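# Gesucht: Menschen, die Werbeversprechen nicht glauben (Lektorat, Teilzeit)

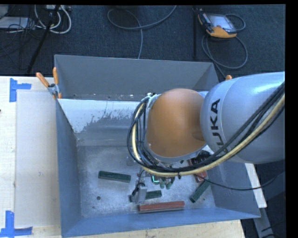 Wir sind Torklow, ein kleines Verbrauchermagazin mit 3551 Abonnements und ohne Anzeigen. Für unser Ressort Haushalt und Gesundheit suchen wir eine Lektorin oder einen Lektor mit 20 Stunden pro Woche. Ob »Lektorat« das richtige Wort ist, darüber streiten wir intern. Kommas setzen kann bei uns fast jeder. Was fehlt, ist jemand, der an den Rand schreibt: Woher wissen wir das?

Ein Fall aus dem letzten Heft. Der Hersteller eines Wasserfilters namens Fular behauptete, 44 Prozent der Nutzer schliefen nach vier Wochen besser. Die Zahl stand so in unserem Entwurf, mit Anführungszeichen zwar, aber ohne jede Rückfrage. Gefragt worden waren Käufer, die den Filter nach vier Wochen noch hatten. Wer ihn zurückgeschickt hatte, kam in der Umfrage nicht vor. Der Satz flog eine Stunde vor Druckschluss raus, und das war Glück.

## Was zu tun ist

- Manuskripte von zwei bis zwölf Seiten lesen, meist drei pro Woche
- Quellen öffnen und lesen, auch die Fußnoten der Quellen
- bei Herstellern nachfragen und die Antwort nicht gleich für eine Antwort halten
- Überschriften kürzen, die mehr versprechen als der Text
- Leserbriefe beantworten (die bösen sind oft die brauchbaren)

Unsere Texte liegen in einem Redaktionssystem namens Tustis. Es wurde uns als »intuitiv« verkauft. Rechnen Sie mit einer Woche Einarbeitung.

## Was Sie mitbringen

Sehr sicheres Deutsch und Englisch, das für Studien reicht. Sie sollten wissen, was ein Konfidenzintervall ist, und zugeben können, wenn Sie es noch einmal nachschlagen müssen. Ein Studium verlangen wir nicht. Wir hatten hier schon promovierte Leute, die jede Pressemitteilung durchgewinkt haben.

Von »Leidenschaft«, »Belastbarkeit« und »Hands-on-Mentalität« im Anschreiben bitten wir abzusehen. Wir können damit nichts anfangen und vermuten, Sie auch nicht.

## Was wir zahlen

2109 Euro brutto im Monat, dazu 900 Euro im Jahr für Fortbildungen, die Sie selbst aussuchen. Reich wird man davon nicht. Die Stelle ist zunächst bis März befristet. Eine Verlängerung ist geplant – versprechen werden wir sie erst, wenn das Geld dafür da ist. Zwei Tage pro Woche sollten Sie in der Redaktion sein, den Rest teilen Sie sich ein. Einen Obstkorb gibt es nicht.

## Bewerbung

Schicken Sie uns einen Lebenslauf und eine halbe Seite über eine Behauptung, die Sie einmal geglaubt haben und heute nicht mehr. Ein Foto brauchen wir nicht. Wer in die engere Wahl kommt, bekommt einen Probetext über die Matratzenmarke Arruda, mit fünf eingebauten Fehlern und vermutlich ein paar, die wir selbst übersehen haben. Die Probearbeit wird bezahlt.

Fragen beantwortet Pieter Botha aus der Textredaktion, am besten schriftlich. Am Telefon fasst er sich kurz. Bewerbungsschluss ist der 9. Juli 2021. Später Eingehendes lesen wir nur, wenn bis dahin niemand Passendes dabei war.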